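Section 5 - Washbasin, daily clean

Applies to the Jokcombe and Mercombe vanity units, ceramic basin on white cabinet. Keep this page with the fitting notes.

You need: one soft dark cloth, washing-up liquid, 300 ml warm water. No scouring pads. No bleach on the chrome.

1. Tap off. Clear the rim - cups, soap, razors, the lot.
2. Damp cloth, well wrung. Fold it into a pad.
3. Start low in the bowl, near the drain. Press, don't scrub.
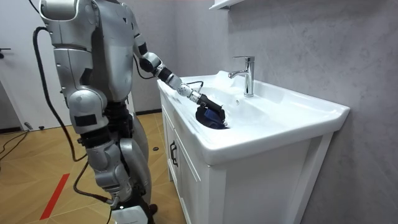 Fig. 5a. Cloth pressed to the bowl near the drain.

4. Work up to the back wall and the overflow hole. Grit tends to sit on the basin floor so lift it off with the cloth, dont drag it. Dragging scratches the glaze. 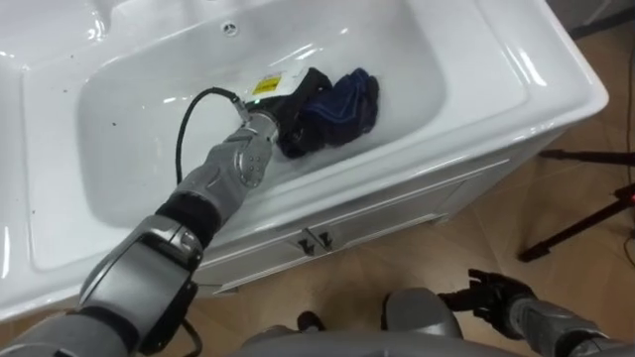
Fig. 5b. Back of the basin. Dark specks still to lift, left side of the floor.

5. Rinse the cloth. Go round again, then the rim, front edge last.

Note: doors and handles get a dry cloth only. Water left in the raised trim will swell the paint - wipe drips straight away.

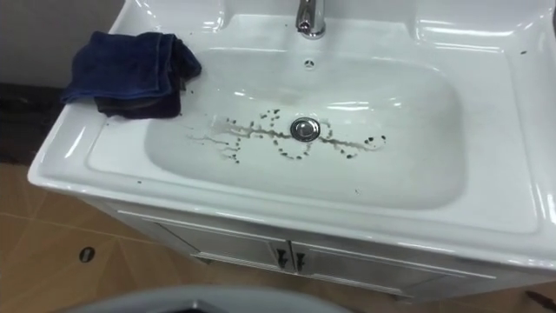 STAINS AND SPATTER

Dark marks round the stopper, or a streak running across the bowl: do these before the daily clean, not after.

6. Park the cloth on the rim, well back.
7. Run warm water over the marks for a minute. Smears will thin out and spread a bit, fine.
8. Wipe towards the drain. Check under the edge of the stopper, spots hide their.
9. Still there? Paste cleaner, part no. 215, leave 70 seconds, rinse.

CAUTION: never mix cleaners in the bowl.

Queries to Kimie Nakajima, ext. 46. Page revised May 26, 2020.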